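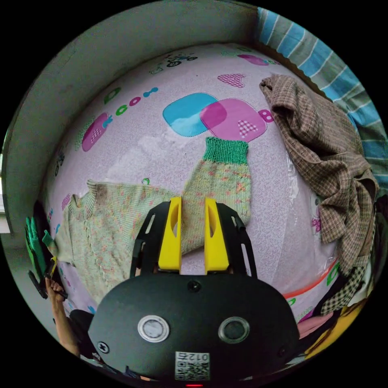

December
By the Draltell product desk

Kamilard is a paired hand-held gripper for recording manipulation examples. A person holds one unit in each hand and does the task directly, with no robot present. The recordings are then used to train a policy for a two-armed machine fitted with the same fingers. This page covers the standard pair as supplied for household cloth work: folding, sorting, turning garments and stacking.

Units

A pair consists of a left and a right gripper. The body is rounded and dark, with two round windows set side by side, and a slotted bracket carries two yellow fingers. Each finger has an elongated oval cutout, which lets it give slightly when it closes on something thick such as a ribbed cuff or a collar seam. Fingers are a wear part. They are sold in sets and should be replaced on both units at the same time, as a new finger closes differently from an old one and the difference will show up in the data.

Every unit carries a square code label. The characters beside the code give the pair number and, where marked, the side, for example 012左 for the left-hand unit of pair 012. Scan both labels before the first episode of a session. The recorder will refuse a mixed pair unless the override is set, and episodes made under the override are tagged and kept out of the default export.

What is recorded

Each episode holds the camera view from both units, the opening of the fingers, and the position of each unit over time. Streams are aligned when the episode is closed. If alignment fails, the episode is kept but marked incomplete — it can be repaired later from the raw files, provided these have not been cleared from the recorder.

The operator's hands and forearms will often be in view. Leave them in. The export tool has an optional mask for the wrist region, off by default. Faces should be handled under the customer's own privacy rules before export; the recorder does not detect them.

Working on a bed

Most cloth sets are collected on a table, and policies trained on them tend to do badly on a soft surface. A mattress gives under the fingers. A patterned sheet also makes the edge of a garment harder to find, and a plain dark table hides that problem until the machine is moved into a real bedroom. We recommend recording at least part of any garment set on a bed, with the bedding that would normally be there. Knitwear and woven shirts should both be included. A knitted sleeve stretches when pulled and a shirt sleeve hardly does, so examples of one carry over poorly to the other.

Windows near the bed are acceptable. Fix the exposure before starting and do not change it during an episode. If the light shifts enough to need a new setting, close the episode and open another.

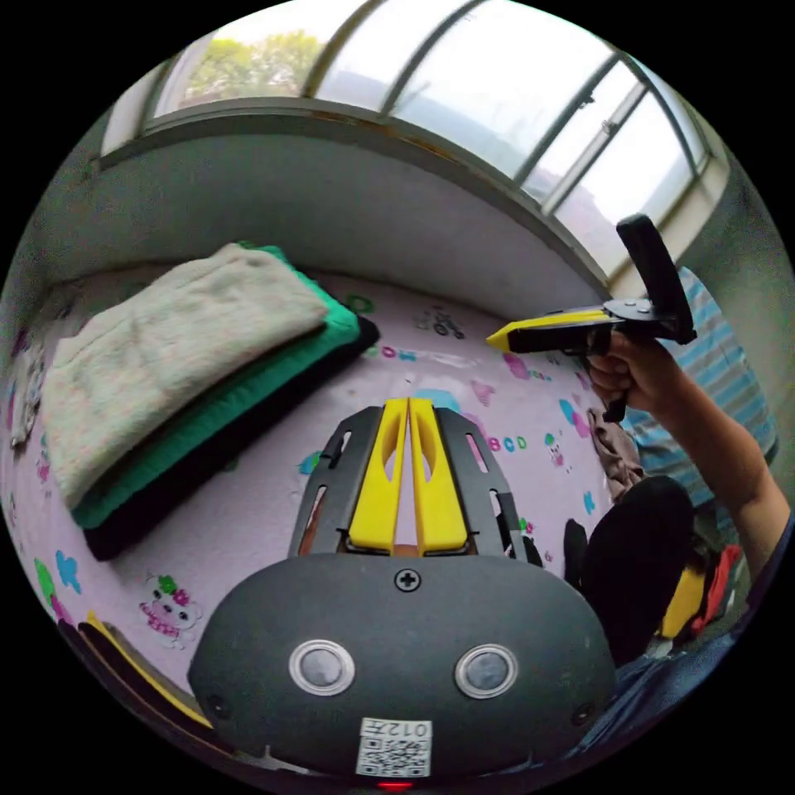
Hijazi disagrees with part of this advice, and has asked for the objection to be noted: a fixed exposure loses detail in dark folds when the unit swings towards the glass, and their own sets are recorded on automatic with the exposure value stored for each image. The recorder supports this. Set exposure logging to on, and do not combine the two kinds of episode in one training run without checking the brightness range first.

Procedure

Start with the fingers open and both units held still over the work area. Wait for the tone. Carry out the task at the speed a careful person would use, and regrasp freely. A missed grasp followed by a correction is a usable example and should be kept. Dropping a unit, or touching the cloth with a bare hand, ends the episode.

Vary the starting state. A garment spread flat every time teaches the policy only that case. Crumple it, let it hang over the mattress edge, or lay part of it under another item. The note field accepts free text, but short fixed terms are easier to filter afterwards.

Operators tire at the wrist before they notice it, and tired episodes are slower and less even. Change operator or stop after 2 hours.

Storage and export

The recorder holds 3000 episodes at the default setting. Export is to Draltell's own format or to Plumska, the open layout used by most of our customers' training code. Plumska export drops the raw files, so keep the originals if alignment may need repair.

Supplied with the pair

Left and right unit, recorder, charging cable for each unit, 3 spare finger sets, calibration board. Spare brackets are ordered separately. State the pair number when ordering, as the bracket screws changed between production runs and the older length will bottom out in a newer body.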